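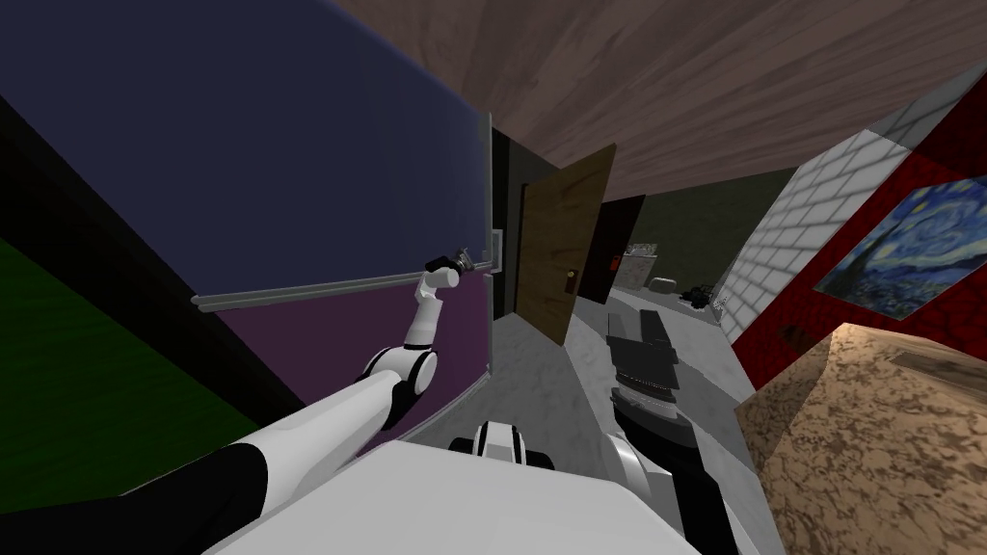
Why does the left arm fault when it pulls a cabinet door in the sim?
On our build the torque limit trips, because the base stays locked while the door swings.

koech_user
I have the same fault, 8 runs out of 40. I raised the limit and the arm did not stop when it should. Please do not copy me.

iltholm4
I don't agree it is the limit. For me it was the hinge friction. Log line 2,581 shows the jump before the base does anything. 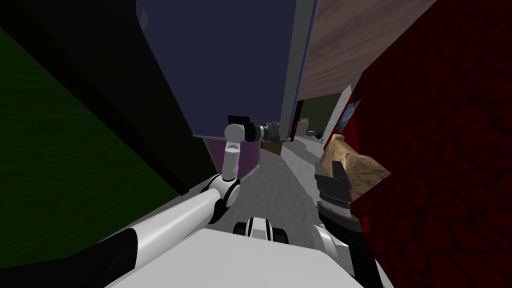 Gitau Mutiso: I would check both, but put the old limit back first. A late stop is a safety matter on the real arm.

koech_user
Done. I will test the friction tonight.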